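Home robotics > Arms and grippers > Help wanted

Is a learned policy worth it for a home arm, or should I just script the thing?
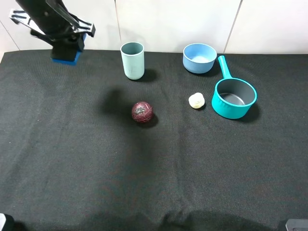

Posted by Dušan Jurčo

I have a six-joint arm on a table in my spare room and a goal that sounded small in June: pick up the ball, put it in the bowl. Later on, put the garlic-looking thing in the pan. I've read a lot of posts from people who say you record a pile of demonstrations by hand, train overnight, and in the morning the arm does the job. I don't believe it, or at least I don't believe it the way it gets told, and I'd like to hear from people who have done it on their own table with their own money.

My numbers so far. I recorded 149 demonstrations, all ball to bowl, moving the arm with a leader arm I printed from the Corneck files. I trained on those and got a policy that looks great for the first second and a half. It swings over toward the ball, drops, and then closes the fingers a finger's width to one side. Sometimes it closes on nothing, lifts, carries the nothing to the bowl and opens up over it, very pleased with itself. Out of 3 evenings of trying I would call a handful of runs a real pickup, and I suspect most of those were the ball sitting where it sat most often in the recordings.

I asked on the Wundotus chat and was told to record more. How many more? "More." Somebody else said 398 was the number that worked for them. Fine, but worked how? Did they move the ball? Did they move the cup? Did they open the blinds?

Setup, before anyone asks. Fixed camera, looking at the table from one spot. No camera on the wrist. Black cloth over the tabletop, which I can't quite get flat. White panels behind. The props are a mint cup, a light blue bowl, a teal saucepan with a long handle, the red ball and the garlic-looking thing. The arm is black. The gripper is mostly black too, with a blue pad down at the tip.

What I want to know:

Is a miss that is always sideways a data problem or a camera problem? I have been told both with total confidence.

Would a plain script (find the red blob, work out where it is on the table, go there, close) beat the learned version for a job this small? My gut says yes and that everybody knows it.

Is the black cloth hurting me? I put it down to cut glare and now I have a black arm throwing a dark shadow on black cloth, and I can't tell by eye where one stops.

I'm not looking for a pep talk. If the answer is that this is a toy and I should treat it as a toy, say so.

Posted by ortnerfan_gary

Record more demos. Mine got good after I did a lot more. Also lower your learning rate. Lighting matters.

Posted by shimstock

I'll take your three in order, and I'm on your side about half of it.

Sideways miss. Can't say from here, but you can find out in one evening without training anything. Take the ball, put it at a spot you mark with chalk, drive the arm to it with the leader, write down the joint readings. Go home, come back to the same spot, write them down again. Do it ten times. If the readings wander, your arm has slop in it and no amount of data will teach it where it is. Mine did. The base joint had a horn screw that felt tight and wasn't, and at full reach that turned into a miss as wide as the one you describe. I had by then recorded 175 demonstrations on a loose screw, and I threw all of them out, which I am still sore about.

If the readings hold steady, then look at the camera. Has it been bumped since you recorded? Not "I don't think so." Pull up the first picture from your first recording and lay it half see-through over what the camera shows now. If the seams between your wall panels don't line up, the camera moved and there's your sideways miss. Those seams are handy for this. They're thin, they're straight, and they stay put when you tug the cloth around.

If that is good as well, you're left with the dull answer: one camera is bad at depth. It sees left and right well and near and far badly, and depending on where it stands compared to the arm, "near and far" for the camera can be "sideways" for the gripper. People fix this with a wrist camera. I was against it for a long time since it's one more cable to snag. I put one on and my pickups got better the same night. I changed the gripper pads that night too, so take that for what it's worth. I never went back and tested them one at a time, and I'd bet most of the people giving you advice didn't either.

Script or learned. For a red ball on a black cloth, script it. You're right. Color threshold, four measured points on the table to turn pixels into inches, fixed height, close, lift, go to the bowl. You'll have it in a weekend. The one thing that will bite you is that your ball isn't an even red. It's cracked and has that grayish worn patch on top, so a tight threshold will find you a ring or a crescent with the center in the wrong place. Loosen the threshold or fill in the blob before you take the middle of it. Or get another ball, but I wouldn't. If the method can't handle a beat-up ball, better to find out now.

Where the script falls down is your second job. The off-white thing is lumpy, the pan has a handle sticking up toward the wall, and how you come in on it depends on where the handle is pointing. You can script that too, but you'll be adding cases for a month and each one will break an older one. That's where I'd give the learned version another try, and only with something to compare it to. Which is my real complaint about the "train overnight" posts. Hardly any of them say what a dumb script scored on the same table.

Cloth. Shadows matter less than you'd think if they're the same in every recording. Are they? If you recorded some at noon and some at ten at night under a lamp, you've got two different tables as far as the policy is concerned. The wrinkles bother me more. If the ball sits in a fold it sits higher, or it rolls when the finger touches it. Pull the cloth tight and clamp it under the table edge. I wouldn't switch to white with a white wall behind.

On your 149: the count means very little by itself. Go through them and plot where the ball started. I'd guess you'll find a clump in the middle of the table and hardly anything in the front half, because the middle is where a hand naturally puts a ball down. Mine looked like a bruise. When I redid them I threw a die for the starting spot off a chalk grid, and felt silly doing it, and fewer recordings did better than the old heap.

Posted by Kestrel_Lane

Mostly agree with shimstock, but I would push back on scripting first. I did that. The script worked so well I stopped, and a year later I have an arm that puts one ball in one bowl and I can't stand to look at it. If you bought the arm to learn this stuff, a script that works is a good way to not learn it.

Two things I didn't see mentioned.

Check for lag between the camera and the joint readings. My Kurkeo capture software stamped the pictures when they were saved to disk, not when they were taken. The arm was always a bit ahead of what it thought it was seeing. It looked just like what you've got: smooth approach, then closing in the wrong place. Test is simple. Tap the table with the gripper by hand and see if the tap in the video and the jump in the readings fall on the same line. If they don't, shift one against the other before you train again. You can save your old recordings this way, you don't have to redo them.

And score it properly. "A handful" isn't a score. Pick ten spots, two tries each, write down yes or no before you start arguing with yourself about whether a nudge counts. Half of what I thought was progress went away when I did that. Leave the other stuff where it was for the first round, cup and pan included, then move only the cup and score it again. If the number falls off a cliff when you move a cup the arm never touches, you've learned what it was paying attention to.

As for whether it's a toy: yes. So is mine.

Posted by Dušan Jurčo

Thanks, this is more than I got out of the chat in a month. (Gary, which learning rate? Lower than what?)

Did the joint reading test before supper. Base joint is fine. The wrist wanders, enough that I'd blame it for some of the miss but I don't think for all of it. I'll do the overlay with the wall seams next, and the tap test after.

Plotted the starting spots. It's a bruise.

I'm going to write the script anyway, just so there is a number to beat, and I'll use the ten spots for both. Still not sold on the wrist camera. If someone has put one on and changed nothing else that night, I'd like to see before and after.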